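Ivel Handheld Gripper Kit: Frequently Asked Questions

Maintained by Athina Tsolakis, Jateck product support. Last revised in October for firmware branch 3.

General

What is the Ivel kit?

Ivel is a pair of hand-held, two-finger grippers used to record manipulation demonstrations. An operator holds one in each hand and performs the task directly. The kit logs finger opening, gripper pose and video, and writes them to a single session file. No robot arm is needed during recording. The arm comes in later, when the recorded data is used for training.

What is included?

Two grippers (left and right), one camera per gripper, one head camera with strap, cable harness, sync box, a set of spare fingertip pads, hex keys and a roll of floor tape. The host computer and the table are not included.

Does the kit ship with trained policies?

No. Jateck supplies recording hardware and the Delacroix software, which handles capture, review and export. Training is done by the customer or under a separate services contract.

Is the kit suited to soft goods?

Yes, with some preparation. Gloves, socks, cloths and bags make up most of the support requests we get, and the default settings were tuned with this in mind. Thin single-layer fabric is harder than padded or knit items. See the section on fabric below.

Workspace

How should the table be set up?

Use a stable table with a matte or lightly grained top. High-gloss tops produce reflections that the pose estimator may treat as features. Keep the top clear of everything except the items for the current task. A two-item sort into a container is the task we recommend for acceptance testing, because it exercises both hands and finishes quickly.

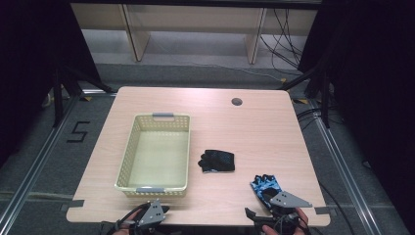 Mark the table position with tape before the first session and do not move it between sessions. If the table has to be moved, run the workspace registration again. Registration takes nearly 15 minutes and cannot be skipped by copying an old file.

Do I need curtains?

Not strictly. Dark curtains on both sides reduce background motion in the head camera view and cut down on stray light. Sites with people walking past the work area should use them. Sites with a blank wall on each side can leave them out.

How should cables be routed?

Run the harness away from the operator's feet and leave enough slack for full reach on both sides. A taut cable pulls on the gripper body and shows up in the log as a constant pose offset. The harness connector is rated for repeated plugging, but it should not carry load. Use the strain relief clip on the gripper body.

What container should I use for place tasks?

Any open container with a rigid rim. Low walls are easier for new operators. Perforated baskets work well and are light, so they may shift if a fingertip touches the rim. If your task definition requires a fixed container, put a non-slip mat under it and include the mat in every session.

Fabric and glove handling

What is the correct way to pick up a flat glove?

Open the fingers to a moderate width, lower one pad onto the fabric, and close until a fold forms between the pads. Lift only after the fold is held. An edge, a seam or an opening gives the pad something to catch and takes less downward force than the middle of a flat panel.

Press straight down. Sliding the pad sideways before closing tends to push the whole item across the table, and Delacroix will flag the attempt as a drag.

How hard should the operator press?

Enough to dent the fabric, no more. The fingertip pads are held by small screws and will tolerate firm contact, but heavy pressing flexes the linkage and makes the reported opening read low. The review screen marks any segment in which this is suspected.

Should items overlap at the start of an episode?

For acceptance testing, no. Leave a strip of bare table between items so that each grasp can be labeled on its own. Overlapping starts are useful for training data once operators are consistent.

Which items make a good starting set?

Choose items that differ clearly in color and pattern. A dark knit glove and a patterned fingerless glove are a reasonable pair: the two are easy to tell apart in the gripper camera view, and the finger openings give different edges to grasp.

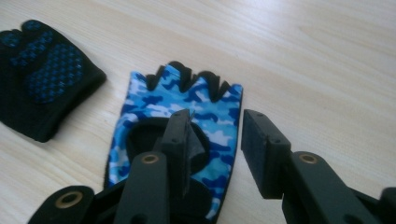

Vary the starting orientation from one episode to the next. Operators tend to lay items down the same way each time, and the resulting data covers very little. The Ziltodska task planner, supplied as an optional module, prints a layout card for each episode and removes this problem.

Can both hands work at the same time?

Yes. Each gripper is logged on its own channel and the channels are aligned by the sync box. For single-hand tasks, keep the idle gripper in view of the head camera and hold it still. Do not set it down mid-episode; this triggers the idle timeout and splits the file.

Data and export

How large is a session?

It depends on camera settings. At default resolution, an episode of 71 seconds produces a file of 926 MB before compression. Compression runs in the background after each episode and can be paused if the host is slow.

What happens if one camera drops out?

Recording continues on the remaining channels, and the episode is marked incomplete. Incomplete episodes are left out of export by default. They can be included by changing the filter, but we do not recommend this for training sets.

Can I trim an episode?

Yes. Delacroix supports start and end trims. Cuts in the middle of an episode are not supported, as they break the pose track.

Maintenance

How often should the fingertip pads be replaced?

Replace them when the gripping face looks polished or when picks on thin fabric begin to slip. Swap both pads on a gripper together. Tighten the screws by hand with the supplied key. Power drivers strip the threads.

The fingers feel stiff. What should I check?

First, look for lint at the joints, which is common after fabric work. Remove it with a dry brush. Do not oil the joints; oil collects lint and transfers to the items. If the stiffness remains, open a support ticket and attach the output of the finger sweep test.

Can I make my own fingertips?

Yes. The mounting pattern is in the mechanical drawing on the downloads page. After fitting custom tips, enter their length in the gripper profile and repeat the opening calibration. Damage caused by custom tips is not covered by the warranty.

Ordering

Is a single gripper available?

Yes, as a left or right unit. The sync box is still required.

Can the kit be evaluated before purchase?

Evaluation kits are loaned for 3 weeks, subject to stock. Send the request through the contact form and state the task, the items to be handled and the host computer model. Return shipping is paid by the customer.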